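Multunby House Collections
Gallery: Household Storage and Sorting

Introduction

The Household Storage and Sorting gallery presents a selection of pieces from the Shearer Bequest, together with notes on how they are kept and used in the study room. The bequest came to Multunby House as a single gift of 894 items, most of them plain domestic goods made for kitchens, sculleries and writing rooms. Few were intended for display, and many show the marks of long daily use.

The gallery has been prepared by Ludmila Matoušek, Keeper of Domestic Collections, and was last revised on 12 March 2026. Captions give the name by which each piece is known in the register, followed by a short note. Measurements and full condition reports are held in the study room and may be consulted on request.

Divided boxes and trays

The bequest is particularly strong in divided boxes. Makers in Dakov and Utar supplied them to shops and private houses over several generations, and the two towns followed different habits. Dakov boxes are generally shallow, with short square compartments suited to buttons, seeds and small hardware. Utar boxes tend to be deeper, with long compartments in which cutlery, candles or rolled linen could be laid flat.

Wooden boxes of the open, long-compartment type are the pieces most often requested by visiting groups. They are used in the handling sessions, where participants sort small household articles into the divisions and discuss how such boxes were arranged in the home.

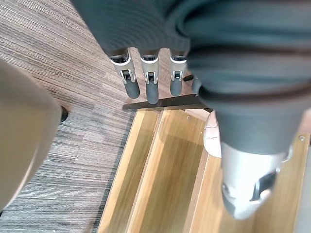 Sessions last one hour and are limited to 14 participants. Each group works at the long table in the study room under the supervision of a member of the collections staff. Articles for sorting are drawn from the handling collection, which is kept apart from the registered pieces and may be touched without gloves. Rings and bracelets should be removed before the session begins.

At the end of each session the compartments are emptied and brushed out with a soft dry brush. Water, polish and wax are not applied to any wooden piece in the collection. Any new scratch or loose joint is entered in the session book on the same day.

Related holdings

Visitors with an interest in storage furniture may also wish to see the following pieces, which are kept in the lower store and can be brought up by arrangement.

Seed chest, Dakov. Small drawers with paper labels, several in the hand of the original owner.

Candle box, Utar. Sliding lid, later repair to one end.

Linen tray, maker unknown. Listed in the Shearer household inventory as standing on the upper landing.

Visiting and enquiries

The study room is open in March by appointment only. Requests to see particular pieces should quote the register name and reach the collections office at least one week before the proposed visit. School and college groups of up to 400 pupils a year are admitted free of charge under the Multunby education scheme. All other groups are asked to pay the standard room fee.

Reproduction of gallery pictures for private study is permitted. Requests for publication should be addressed in writing to the Keeper of Domestic Collections, Multunby House.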